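Becerra Rooms: we look for people for two afternoons of room preparation

2021-03-11

Becerra Rooms prepares work rooms and small offices for new tenants. In April we will get the rooms of the Istel house ready, and for this we are looking for three people who like quiet and tidy work.

What the work is

You will clear and wipe the flat surfaces, vacuum the gray carpet, and bring small things that were left on the floor back to their place. The carpet has fine streaks of light and dark gray, so small dark objects are easy to miss on it. Please be a person who looks twice. 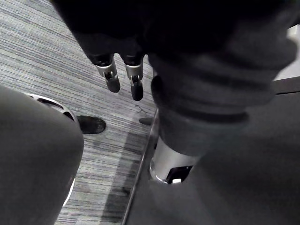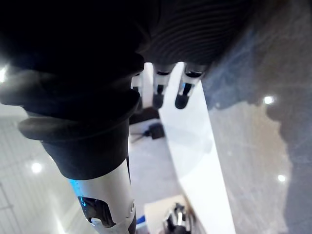 What we ask from you

You are at least 18 years old.
You can kneel and bend without pain.
You can follow a written list in English. Your English does not need to be perfect.
You do not move any equipment without asking the room supervisor first.

What we offer

The work is 14 hours in total, divided over two afternoons and one morning for the final check. We pay on the last day by bank transfer. Gloves, cloths and cleaning products are provided by us. Coffee and a warm meal are also included.

How to apply

Write us a short message with your name, your phone number and the days in April when you are free. A résumé is not necessary. Please write "Istel rooms" in the subject line. We will answer every message, also when the places are already taken.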